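Housekeeping Skills, Unit 5: Clearing and Stacking Tableware
Course notes, Lalora Evening Program
Notes by Elias Tannous

Welcome back, everyone, and thank you for being so patient with the sign-in sheet. Last time we talked about washing and drying, and I promised we would get to my favorite part, which is putting things together so they take up less room and can be carried without a clatter. It sounds like a small subject (my own mother would laugh at me for teaching it), but a good stack saves you a great many trips to the cupboard over the course of an evening!

Before you stack anything, sort it. Cups go with cups and bowls with bowls, even when they are the same color and seem to belong together. A cup set down inside a bowl will lean, and whatever you put on top of it will lean further. Keep a clear stretch of table in front of you to work on, and leave small containers off to one side until the larger pieces are done.

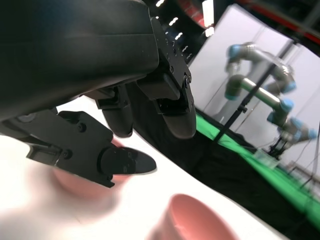

Pink cup on the white table, with a small clear container on the green surface beyond.

Now for bowls. Start with one bowl upright and lower the next one into it, keeping the rims level with each other as you go. Let it settle under its own weight and please don't press down, or you will be prying the two apart at breakfast. If your bowls have ridges on the outside, feel for them with your fingertips, as they give you something to hold when your hands are damp.
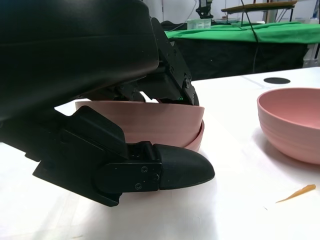
Add the rest one at a time in the same way. I ask beginners to stop at 5 bowls and start a second stack, however steady the first one feels. Farzad Moradi, who taught this unit before me, allowed more, and you may work up to his number when you are comfortable.

Carry the stack with one hand underneath and the other resting on the side. Wipe the table afterward, and pick up any little scraps by hand first so that you don't drag them across the surface with the cloth.

For next time: stack and unstack your own bowls at home, slowly, and bring me any questions. Reading is the Flellard booklet, page 50.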